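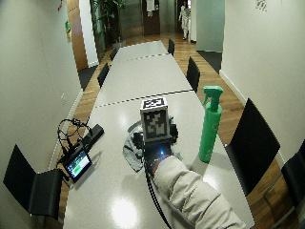 浅灰色长桌，前方为佩戴在手部的黑色传感设备

《Doltside 调查档案》全集 DVD 套装（八碟）

出品：Pellegrini 制作
发行：Randeo 影像
类型：电视新闻调查、人物专访
售价：400 元
库存状态：有货
页面更新日期：2025年7月13日

商品简介

《Doltside》是一档以实地采访为主的电视调查节目，由 Rebecca Santoro 主持，Gianni Greco 担任外景记者。节目全部二十七集首次以套装形式发行，另收录一部从未在电视台完整播出的长篇特辑《Gruvari 的夜班》。八张碟总时长 1,406 分钟，不含花絮。

节目每集只做一到两个题目，题材包括走私、宗教团体、失踪案、工厂关闭、地方选举舞弊和监狱内访谈。片中没有情景重演，旁白也用得很少，多数段落由当事人自己讲完。Santoro 在演播室做开场和收尾，中间部分交给 Greco 和摄制组。部分集数后半段有演播室访谈，嘉宾与前面播出的报道有直接关系，有几次双方当场争执，本套装按原播出版本保留，未作剪辑。

节目当年播出时段不固定，常被体育转播顶掉，有三集只在深夜播过一次。此前市面上流通的多为观众自录的录像带，画质差，缺集也多。本次发行所用素材来自 Pellegrini 制作公司保存的播出母带。

分碟内容

第一碟　第1至4集
《码头上的账本》《第二份证词》《租来的村庄》《她为什么不回家》
第1集片头与后面各集不同，音乐也不同，属原始版本。

第二碟　第5至8集
《山谷里的教团》（上、下）《假护照》《凌晨四点的赌场》
《山谷里的教团》分上下两集，Greco 在教团驻地外守了九天，下集收录他与一名离开者的长谈。

第三碟　第9至12集
《流亡者电台》《矿井关闭以后》《没有号码的车》《陪审员》
《流亡者电台》后半段为演播室访谈，嘉宾三人，使用同声传译，中文字幕按现场原话翻译，与当时播出的口译略有出入。

第四碟　第13至16集
《死囚的信》《两个市长》《古董商》《河对岸》
《死囚的信》包含狱中访谈，访谈部分长二十二分钟，未成年人请在家长指导下观看。

第五碟　第17至20集
《药片》《最后一班渡船》《保险金》《谁在卖选票》

第六碟　第21至24集
《雇佣兵的周末》《修道院的钱》《无人认领》《证人搬走了》
第23集《无人认领》母带有一处损伤，位于第31分钟，画面有数秒横纹，声音正常。

第七碟　第25至27集
《拍卖》《边境旅馆》《告别节目》
《告别节目》为回顾性质，由 Santoro 和 Greco 在演播室回答观众来信，并交代此前几起案件的后续。

第八碟　特辑《Gruvari 的夜班》
片长 113 分钟。Gruvari 是一座港口小城，特辑跟拍当地一家罐头厂夜班工人的失踪案，拍摄断断续续进行了两个冬天。电视台当年只播出了五十分钟的删节版，本碟为完整版，删去的部分主要是与工厂管理层的两次会面，以及结尾处失踪者姐姐的讲述。

花絮内容（分布于第七、八碟）

Rebecca Santoro 访谈，谈选题过程和被撤下的两个题目
Gianni Greco 重返 Gruvari，短片
特辑评论音轨，由导演 Marisa Caputo 与剪辑师 Noemi Melis 录制
原版片头、宣传片合集
母带修复说明，由修复负责人 Yevdokiia Hutsuliak 讲解

随盒小册子

共四十八页，中文印刷。内容有各集播出顺序、制作人员名单、Marisa Caputo 的拍摄手记和一篇关于节目停播经过的文章。小册子中的集数编号按播出顺序排列，与部分旧资料中按制作顺序的编号不一致，查找时以碟面印刷为准。

关于画质与声音

节目原为标清电视拍摄，画面比例 4:3，本套装保留原比例，左右有黑边属正常。修复工作包括去除磁带噪点、校正偏色和重新对齐声画，没有做放大处理，也没有改变颗粒感。早期几集外景声音较小，风声明显，修复时只作了有限降噪，以免影响人声。特辑使用的是胶片转录素材，清晰度高于其他各集。

规格参数

碟片数量：8
制式：PAL
区码：全区
画面比例：4:3
音轨：原声（单声道）；特辑另有评论音轨（立体声）
字幕：简体中文、繁体中文、英文，可关闭
评论音轨字幕：仅简体中文
总时长：1,406 分钟（正片）
包装：硬纸外盒，内附两本四碟装折页
首批数量：700 套，外盒底部印有编号

购买须知

编号随机发出，不接受指定。首批售完后会加印，加印版不带编号，其余内容相同，小册子照常附送。

本商品不拆套零售，如只需要特辑，可留意 Randeo 影像后续的单碟版，目前没有确定的上市时间。单碟版预计不含评论音轨。

部分电脑光驱播放第八碟时会先跳出语言选择菜单，按遥控器或键盘的确认键即可进入。如果播放机无法识别 PAL 制式，请在机器设置中改为自动制式。老式播放机可能不支持，下单前请查看说明书。

包装与运输

外盒用气泡膜包裹后装入纸箱。外盒为纸质，边角在运输中可能有轻微压痕，不影响碟片的不在换货范围内。碟片有划伤、无法读取或与碟面标示内容不符的，收货十五天内可换，请保留外盒和小册子，并在换货申请里写明碟号和出问题的时间点。第23集的横纹为母带原有，换货后仍会存在。

常见问题

和五月上架的试看碟有什么区别？
试看碟只收第1集和第9集，画面为修复前的版本，没有小册子。两者没有重复的花絮。

有蓝光版吗？
没有。节目原始素材为标清，暂无蓝光发行安排。

全集是否完整？
播出过的二十七集全部收录。第14集《两个市长》当年重播时删去了一段电话录音，本套装使用的是首播版，录音完整。有两个拍了一半的题目没有成片，素材不在本套装内，Santoro 在访谈中提到过。

可以用于课堂放映吗？
家庭版只限私人观看。学校、图书馆和影像社团请选择机构版，价格另计，含校内放映许可，下单时在备注里填写单位全称和开票信息。机构版与家庭版碟片内容一样，外盒颜色不同，也不带编号。

字幕里的地名和旧译不一样怎么办？
本次字幕全部重新翻译，地名、人名统一保留原文拼写，对照表印在小册子最后两页。如发现错漏，可通过商品页下方的留言栏告知，注明碟号、集数和时间，加印时一并更正。

同类商品

《Pellegrini 制作：法庭外》三碟装
《港口纪事》双碟装
《深夜专访选集》第一辑，四碟装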